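Offene Werkstatt Dromitz: Projektgruppe baut zwei Handgreifer in Eigenarbeit

24. Juli 2021

Die Projektgruppe Automatisierung der Offenen Werkstatt Dromitz hat den Aufbau ihres Arbeitsplatzes für handgeführte Greifer abgeschlossen. Das Vorhaben mit dem Namen Kateo war im Juni vom Vorstand des Trägervereins genehmigt worden und wird ausschließlich in den Räumen der Werkstatt durchgeführt. Die Leitung liegt bei Anju Kashyap, für die Mechanik zeichnet Zsolt Borbély verantwortlich.

Gegenstand des Projekts sind zwei Greifer, die von einer Person mit beiden Händen geführt werden. Auf diese Weise sollen Bewegungsabläufe an einfachen Gegenständen aufgezeichnet werden, die später auf einen kleinen Roboterarm übertragen werden können. Der Arm selbst befindet sich noch in der Planung. Für die Greifer wurde eine Bauform mit zwei einander gegenüberliegenden Fingern gewählt, deren Kontaktflächen mit einem griffigen Belag versehen sind. Die Lagerstellen am oberen Ende der Fingerarme sind mit messingfarbenen Ringen eingefasst.
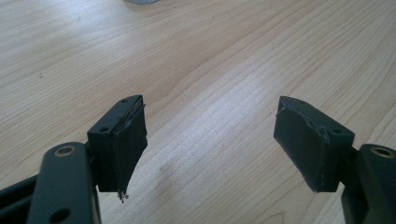
Umesh Agarwal merkte in der Aussprache der Mitglieder an, ein Eigenbau dieser Art binde viel Werkstattzeit, und fragte, ob ein gebrauchtes Industriegerät nicht die sparsamere Lösung gewesen wäre. Auch müsse geklärt werden, wer die Greifer nach Abschluss des Projekts warte und ob sie dann allen Mitgliedern offenstünden.

Die Projektleitung verwies hierzu auf den genehmigten Kostenrahmen. Für Material stehen insgesamt 1000 Euro zur Verfügung, von denen 199 Euro auf Schrauben, Lagerbuchsen und Belagmaterial entfallen. Ein Industriegerät wäre nach Auffassung der Gruppe in Anschaffung und Unterhalt teurer gewesen und hätte sich nur eingeschränkt umbauen lassen. Die Wartung übernimmt bis auf Weiteres die Projektgruppe. Über eine allgemeine Nutzung wird der Vorstand gesondert entscheiden; bis dahin ist die Bedienung den eingewiesenen Mitgliedern vorbehalten.

Besonderes Augenmerk gilt gegenwärtig den Belägen. Die Gruppe hat sich dafür ausgesprochen, sie als Verschleißteile zu behandeln und getrennt von den Fingerblöcken zu bevorraten. An den Oberkanten hebt sich das Material teilweise ab, an der Spitze des linken Belags hängen einzelne Fasern herab.

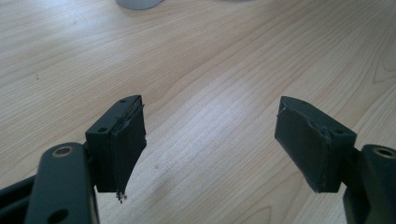

Ein Austausch soll künftig ohne Zerlegung des gesamten Fingers möglich sein. Zsolt Borbély hat dafür einen Entwurf vorgelegt, bei dem der Belag auf einer eigenen Trägerplatte sitzt und mit dieser abgenommen wird. Der Zuschnitt kann an der Handschere erfolgen, eine Schablone liegt im Materialschrank aus. Ob geklebt oder geklemmt wird, ist noch offen - beide Varianten sollen nebeneinander erprobt werden. Die Firma Visser, die der Werkstatt seit längerem Restmaterial überlässt, hat hierfür einen weiteren Posten Gummi zugesagt.

Mit der Einrichtung des Arbeitsplatzes war Mayuree Yimyam betraut. Vorgabe war, dass der Tisch von vorn frei zugänglich bleibt und sich Gegenstände in wechselnder Anordnung darauf abstellen lassen. Die Steuerung und die Auswertung der Aufnahmen laufen über das in der Werkstatt geschriebene Programm Flarow, das Beryl Blackburn pflegt. Eine Kurzanleitung liegt den eingewiesenen Mitgliedern vor.
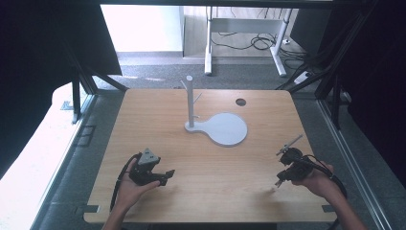
Für die Auswahl der Übungsgegenstände gilt der Grundsatz, dass sie in jedem Haushalt vorkommen und sich ohne Aufwand ersetzen lassen sollen. Werkstücke mit scharfen Kanten sowie Glas sind ausgeschlossen. Der hellgraue Ständer mit seinen zwei schräg nach oben weisenden Zapfen verlangt von der führenden Person, einen Gegenstand aus der passenden Richtung heranzuführen, und eignet sich daher nach Einschätzung der Gruppe gut für Übungen im Aufhängen. Damit die Tischplatte bei der Arbeit nicht verrutscht, ist sie an den vorderen Ecken mit Klemmen am Gestell befestigt. Die Kabel der beiden Greifer werden bislang frei geführt. Eine Aufhängung von oben ist beantragt, ihre Ausführung hängt von der Zustimmung des Vermieters ab.

Die Einweisung neuer Mitglieder dauert etwa 3 Stunden und umfasst den Umgang mit den Greifern, das Einrichten des Tisches sowie die Ablage der Aufnahmen. Voraussetzung ist die allgemeine Sicherheitsunterweisung der Werkstatt. Je Termin werden zwei Personen zugelassen. Anmeldungen nimmt die Projektleitung schriftlich entgegen, ein Vordruck hängt am Eingang aus.

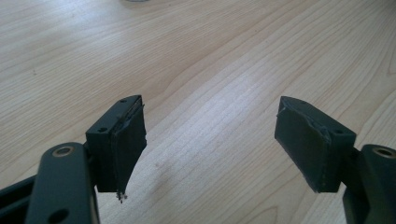 Die Konstruktionszeichnungen der Finger und der Fingerblöcke sollen nach einer letzten Durchsicht im Mitgliederbereich hinterlegt werden. Änderungsvorschläge sind mit Skizze und Maßangabe einzureichen. Nicht berücksichtigt werden können vorerst Anfragen nach fertigen Bausätzen, da die Werkstatt keine Teile an Dritte abgibt. Der Zwischenbericht zu Kateo wird dem Vorstand zusammen mit der Materialabrechnung vorgelegt und anschließend am Schwarzen Brett ausgehängt.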